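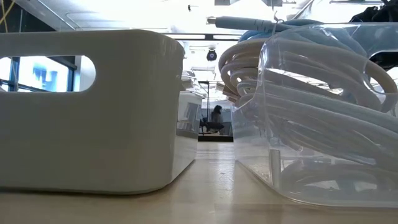 Where is Cindel?

At 121 Shiferaw Street, on the ground floor and the floor above it. The entrance to the dining room is on the street side. The bar, Dustix, has its own door in the passage to the left of the building, and the two are joined inside by a staircase.

Eating Out > Restaurants and Bars > Cindel > Questions

28 September 2025
By Pendo Kaijage

Cindel reopened in August with a new kitchen, a shorter menu and a changed booking system. The answers below replace the earlier version of this page. Prices include VAT.

What kind of food is served?

Small and medium plates cooked mainly over charcoal, with a separate list of flatbreads. The menu has five sections: raw and pickled, flatbreads, grill, vegetables, sweets. Fish and vegetable dishes change with supply. The grill section is fixed for the season. A party of two usually orders five plates and one flatbread.

How do bookings work?

Tables are released at noon for the following four weeks. Bookings can be made for up to 12 people through the online form. Larger parties are handled by email and eat from a set menu. A card number is taken at the time of booking and no payment is made until the meal, apart from the late cancellation charge described further down.

Are any tables kept for walk-ins?

The counter facing the grill is never booked. It seats 7. Names are taken at the door from opening time, and a name is held for ten minutes once a place comes free. Guests who are waiting may do so in Dustix, where drinks must be settled before moving to the counter, as the two rooms run separate tills.

How long is a table held for?

Two hours for parties of up to four. Two and a half hours for five or more. The time starts at the hour booked and does not move if the party arrives late. Counter places have no limit.

What is the cancellation policy?

A booking can be changed or cancelled without charge until noon on the day before. After that a charge of £12 a head applies. The charge also applies to missing guests where a party arrives smaller than booked, unless the restaurant was told by the same deadline.

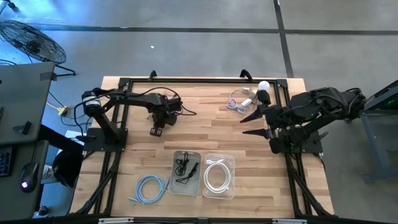 Reading time: 4 minutes

Does the kitchen cater for allergies?

The kitchen can adapt most dishes for gluten, milk, egg and nuts. Sesame is used in every section of the menu and in the flour mix for the flatbreads, so the kitchen does not accept bookings from guests with a severe sesame allergy. Allergies must be entered on the booking form and repeated to the waiter at the table. A printed allergen sheet is available on request and is reissued whenever a dish changes.

Is there a vegetarian or vegan menu?

There is no separate menu. Vegetarian dishes are marked V and vegan dishes VG. Vegetables and meat are cooked on different grill bars over the same charcoal bed. Guests who need full separation can ask for dishes from the oven, which is used for vegetables and bread only. The smoked aubergine and the flatbread with green chilli are both vegan as standard.

What is Gustar?

Gustar is the set menu. It consists of eight dishes served to the whole table, chosen by the head chef, Rhys Cosgrove, from that day's list. It costs £48 a head without drinks. Last orders for Gustar are one hour before the kitchen closes. It cannot be mixed with individual plates at the same table, although extra flatbreads may be added.

What does Dustix serve?

Cocktails, vermouth, sherry, beer and a short wine list. The cocktail list is arranged by base spirit. Alcohol-free versions exist for drinks marked with an open circle, and these are made to a different recipe with verjus or cold tea in place of the spirit. Food in the bar is limited to olives, pickles, fried chickpeas and one toasted sandwich. Dining room dishes are not carried upstairs.

Can I bring my own wine?

Corkage is £25 a bottle, with a limit of two bottles per table. Spirits may not be brought in. Corkage is not offered with Gustar when the matched drinks have been ordered.

Is service included?

A charge of 12.5% is added to dining room bills and paid in full to staff. Nothing is added in Dustix for drinks ordered at the bar. Guests may ask for the charge to be removed or altered.

Are children allowed?

Children are admitted to the dining room until 8pm. High chairs can be requested on the booking form. There is no children's menu; the kitchen will serve half portions of grilled chicken, rice and plain flatbread. Dustix is for over-18s at all times.

Is the building accessible?

The dining room is level with the street and has an accessible toilet. The counter stools are high and fixed to the floor, so wheelchair users should book a standard table. Dustix is reached only by stairs.

How do I get there?

The 352 bus stops opposite the entrance. There is no car park. Parking bays on Shiferaw Street are for permit holders until 6.30pm. Cycle stands are in the passage beside the bar door.

Can the restaurant be hired?

Dustix can be hired in full on any evening when it is not already booked for a private event. The dining room can be hired at lunchtime only. A minimum spend applies and varies by month. Enquiries should give the date, the number of guests, the hours needed and whether food is required.

Are gift vouchers sold?

Vouchers are sold by email in steps of £10 and last for one year from purchase. They are accepted in both rooms. Unused value remains on the voucher. Vouchers issued before the August reopening are still valid and should be shown to the waiter before the bill is printed.

Contact: use the booking form or write to the Cindel reservations desk | © 2025 Cindel and Dustix | Back to top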